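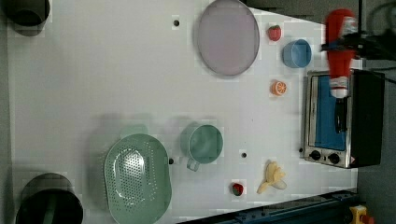 # Play Kitchen Sorting Notes

Notes and item list for a used play-kitchen collection, kept in Markdown so that anyone running a toy shelf can copy it and change it. Last full revision: 11 January 2018.

Most guides to pretend food assume that more of it makes for better play. I have my doubts, and this file is written with those doubts left in. If you want a shopping list, you will be disappointed.

## What the collection covers

The full list runs to 137 entries. An entry is one piece, so a cup and a saucer get a line each even if they came in the same box. Sets that were sold together are tied by a shared tag in the `set` column, where I could work out what belonged with what. Often I couldn't.

The entries fall under four headings:

- `dish` – plates, bowls, cups, colanders
- `food` – whole and cut fruit, vegetables, bread, anything pretending to be edible
- `bottle` – squeeze bottles, jars, cartons
- `appliance` – toaster ovens, kettles, mixers and the like

I tried a fifth heading, `utensil`, and gave up on it. Half the spoons I looked at were parts of other toys, and the heading turned into a junk drawer.

## Columns

| Column | What goes in it | How much I trust it |
|---|---|---|
| `id` | Running number, never reused | Fully |
| `name` | Plain name, such as "strawberry" or "orange half" | Mostly |
| `group` | One of the four headings | Mostly |
| `color` | Main color in everyday words | Somewhat |
| `set` | Tag for pieces sold together | Not much |
| `maker` | Name from the box, if there was a box | Very little |
| `wear` | 0 to 3, see below | Depends who filled it in |

The color column needs a warning. The oval plate is down as "lavender" in one pass and "pink" in the next, and both are fair: it is a lavender-pink. The colander and the cup are both "mint," which is fine until someone searches for "green" and finds only the strawberry leaves. I have left the words as they were entered. Search for more than one.

## Small layouts

The list is sorted by number, which tells you nothing about how pieces work together. For that I use small layouts on a white tabletop: an oval plate, a light blue bowl, a mint cup, a colander, a strawberry, half an orange, the toaster oven and a red squeeze bottle. One appliance is plenty. Two, and the food gets pushed to the edges.

I keep hearing that a layout should follow a theme (breakfast, picnic, pizza night). Maybe. A strawberry and an orange half next to a ketchup-style bottle follow no menu I know of, and I have yet to see evidence that a four-year-old minds. Themes seem to be for the grown-ups who put the pieces away.

Things I do check in a layout:

1. Scale. A strawberry shouldn't be the size of the cup. Mixed sets are bad at this.
2. Flat dishes go down first. They take up the most table.
3. Leave room in front of any door that is supposed to open. A toaster oven shoved up against a bowl is a block with a picture of a toaster oven on it.
4. Cup handles where a small hand can get to them.

## About the makers

Three names come up in the `maker` column: Merkent, Stunetti and Mösli. I filled them in from boxes that arrived with donated lots, and I no longer believe that the boxes and the contents always matched. People pack toys into whatever carton fits. One Mösli box held nothing but bread slices in two clearly different styles.

So please don't use this file to settle an argument about who made what. If you are trying to complete a Stunetti dish set, compare the pieces by shape and rim and ignore my tag.

The name "Jolaler" in older rows is not a maker. It was our name for the shelf the pieces sat on, and it got typed into the wrong column. I have moved most of these. Any left over can be read as blank.

## Wear scores

- 0: no marks I could find
- 1: light scratches
- 2: faded, or a sticker partly gone
- 3: cracked, chipped or missing a part

Scores of 3 stay in the list but should not go out on a table. There are 10 of them at present. I don't put much faith in the line between 1 and 2, which shifts with the light and with how tired the person scoring is.

Stickers deserve their own sentence. A small warning sticker on an appliance should stay on, even when it looks untidy. Bottle labels are a matter of taste. A plain white band around a red bottle does the job, and children supply the rest.

## Cleaning

The usual advice is to wash everything in warm soapy water. That is fine for cups, bowls and plates, less fine for anything with knobs, a door or a battery space. Wipe those with a damp cloth and dry them right away.

Colanders take longer than you would expect. Food play ends up mixed with modeling dough sooner or later, and the small holes hold on to it. Soak, then use an old toothbrush. Don't poke the holes with a metal skewer – I split one that way.

I have seen vinegar recommended for faded pieces. I tried it on 18 of ours in June and could not tell the treated ones from the rest a week later.

## Known problems

- Ids jump from 61 to 65. Three rows were duplicates and were dropped.
- "Orange half" and "orange slice" are used for the same sort of piece. Pick one in your own copy.
- Bowls and cups without handles are split between two names with no rule behind it.
- The `set` tags for fruit are guesses.
- No sizes. I measured a few pieces, got different numbers on different days, and took the column out.

## Using and changing this file

Copy it, cut it down, rename the columns. If you send a correction, say which `id` it applies to and what you looked at to decide. "I had this one as a kid" has come in several times now and has been wrong often enough that I don't act on it without a picture of the underside.

The file `items_old.csv` has 425 rows from before the sort, with repeats and a fair number of things that were never kitchen toys. It is kept for tracing ids only.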